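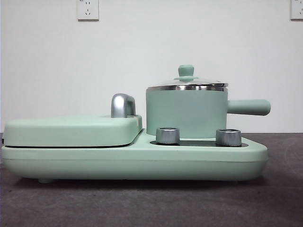 6 min read

Bello Bassey runs manipulation testing at Dulance, and for most of the open day at the company's Follovthorpe site he stood next to a breakfast appliance and answered the same question. Visitors wanted to know why a company with a force-controlled arm would spend the spring teaching it to deal with a sandwich press and a saucepan.

"Because it's several problems sharing one base," he told me, after the last group had moved on to the motor test area. "You have a lid that moves one way, a pan that comes off altogether, another lid on the pan, and two knobs. Each of those wants a different grasp and a different force limit. If I built a test fixture with all of that in it, people would say I'd designed it to suit the arm. A store designed this one to suit a kitchen counter."

The arm is Dulance's own, a tabletop model with a parallel gripper. The control software is called Brullitar, and it is what the company wants to sell. The open day in May was the first time outsiders had been allowed to watch it run on household objects. Earlier demonstrations used machined blocks and connectors, and Bassey says he is not sorry to be finished with them.

I asked him to go through the routine in the order the arm attempts it.

"Press lid first. Open, hold, close. Then the saucepan lid comes off by its knob and goes down next to the pan. Then it goes back on. Then the pan gets lifted by the handle and put back down on the cooking zone. The control knobs are last. We turn one, return it, turn the other, return it. Power is off throughout. We aren't cooking anything."

He considers the saucepan lid the hardest part. The metal is domed and polished, and depth cameras do badly on surfaces like that. They return holes, or they return a measurement of whatever is being reflected. Brullitar's answer is to ignore most of the lid. It looks for the knob, which is mint green, and works out where the rim ought to be from there.

"The early version tried to fit a shape to the whole lid," Bassey said. "It would find the dome on one attempt and the ceiling lights on the next. We lost two weeks to that. Somebody suggested putting spray on the metal to dull it, and it does work, but then you're selling a robot and a can of spray."

The handle on the press lid is a chrome loop and causes a milder form of the same trouble. It has the advantage of standing clear of the lid, so the gripper can approach with its fingers open wide and close slowly until it feels contact. The closing speed over the final stretch is 15 millimeters per second. I asked if that could be raised.

"It could. The grasp would still succeed most of the time. What you'd get is a harder knock when the position estimate is off, and the estimate on chrome is off fairly often. I'd prefer to be slow there and get the time back somewhere else."

Dulance has logged 1277 attempts at the full routine on this appliance. Bassey would not give a single success figure for all of them. He said a number like that would mix software versions that have little in common. He was willing to talk about the most recent block of 500, which were all run on the version shown to visitors. The routine finished without a person stepping in on 80 percent of those.

I asked where the other fifth went.

"Mostly the pan lid going back on. It lands on the rim a little to one side and stays there. The arm lets go, checks, sees the knob isn't level and tries again. We allow it two tries. After that it stops and asks for help. A person would give the lid a nudge without thinking about it, and we don't have a good nudge yet. We have a nudge that sometimes pushes the lid off."

The pan itself gave less trouble than he had expected. The handle is long and cylindrical and sticks out past the end of the base, so there is plenty of room for the fingers around it. The difficulty is in the load. When the gripper holds the pan by the end of the handle, the weight tries to rotate the whole thing between the fingers. Brullitar estimates the torque during the first few millimeters of the lift and, if it is too high, sets the pan down and takes a new grip nearer the body.

"That part I'm happy with," Bassey said. "It came over from the Omoregie work nearly unchanged."

Omoregie is an older Dulance project, a tool-changing station for a customer he did not name. It had to pick up hand tools by whichever end was presented to it. The regrasping code was written for that station, and he estimates that a third of what runs on the breakfast appliance was inherited from it. The grasp planner is new. So is the part that handles the knobs.

The knobs are short, and the brushed or finely ridged metal around their sides gives the fingers something to hold. They also stand right in front of the pan, which limits the angles the gripper can come in from. The planner was at first allowed to approach from any direction it could reach, and it kept choosing paths that brushed against the pan body. It now prefers to come in from the front and low. Turning is done in small steps, with a check of wrist torque after each one, so that the arm stops when it reaches the end of the knob's travel.

"How does it know a detent from an end stop?" I asked.

"By how the torque falls away afterward. A detent gives. A stop doesn't. We set the threshold by hand for this appliance and I'd like that to be learned, but it isn't yet, and I told the visitors so."

One of the visitors, Sombat Mahawong, maintains packaging equipment and had come to see the arm with a view to replacing a manual sorting step. He watched the routine twice and put most of his questions to Bassey about recovery – what state the arm is in after it stops, who is allowed to restart it, and if the restart begins from the top. I spoke to him on the way out.

"The lid trick is nice, but I don't have lids," he said. "I wanted to see what it does when it fails. It stopped, it held position, and it told him which step it was on. I can use that. Ours just goes red."

He was less impressed by the cycle time, and Bassey did not argue the point when I passed it on. The full routine is slow by factory standards. Part of that is the finger speed near the chrome, and part is the camera, which takes a fresh look before every grasp even if nothing has been touched. The second look can be skipped in a fixed cell where parts arrive in known positions. Dulance left it on for the open day.

The next piece of work is on the lid placement. Bassey wants the arm to lower the lid with one edge leading, find the rim by contact, and then let the other side down. Two engineers are on it. The change needs softer control at the wrist than Brullitar currently offers, and the present finger pads will probably have to be replaced with something that lets the knob tilt a little in the grip.

I asked if the same appliance would be used for the next round of tests. He said it would, and that a second one of another make had been ordered, with a glass pan lid.

"Glass is worse," he said. "With chrome you at least get a wrong answer. With glass the camera sees the inside of the pan."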